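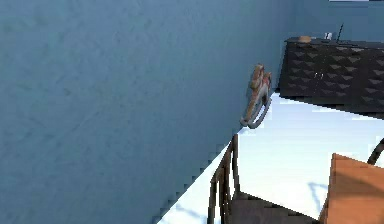 Fig. 1. Toy rocking horse against a blue wall (computer rendering).

Week 6 – Toys and the people who made them

Hi everybody, these are my notes for the rocking horse session, typed up a bit more fully than what I said in class because I got carried away with the hobby horses and we ran out of time! Please read them before we start on dolls.

So, where were we. Before rocking horses there were hobby horses, which at their simplest are a stick with a horse's head on one end. Kids have been riding those for centuries, and you'll spot them in old European prints and paintings if you keep your eyes open. They cost next to nothing to make. You could also get a little horse on a wheeled platform, pulled along by a string, and I love those, but you can't really ride most of them.

The rocking horse with curved rockers (bow rockers is the term I want you to use in your papers) shows up in the 1600s. The early ones are pretty plain, often two flat boards for the sides with a seat in between. By the 1800s you get the fancy ones everyone thinks of, with carved heads, dapple gray paint, real horsehair manes and leather saddles. Then late in that century come the safety stands, where the horse swings back and forth on a fixed base. Parents liked them a lot – no more crushed fingers, and no horse creeping across the nursery floor.

A word about money, as two of you asked. A carved horse was a rich family's toy. If you're reading a memoir and there's a big dapple gray in the nursery, that tells you plenty about the household before anyone opens their mouth.

Our main reading is Gladys Urrego's chapter on the Drulto workshop, pages 111 to 142. She went through its order books and found 1,486 horses sold over 31 years, and what I find so great is the notes in the margins! Customers wrote in wanting a kinder face, or a darker tail, or a saddle that came off. Look at how she uses those notes as evidence, and ask yourself what she can't know from them (what the kids thought, for one).

The second reading is the short piece by Soledad Montecinos on repainting old horses. She's against it, mostly. I go back and forth. A worn patch on the neck where small hands held on is history too, but a family that wants its horse ridden again has a point.

For next time: write one page on a toy from your own childhood. What was it made of, who bought it, and where is it now? Grandparents' toys are fine too. Leave it in my box by noon, and bring the toy along if you still have it.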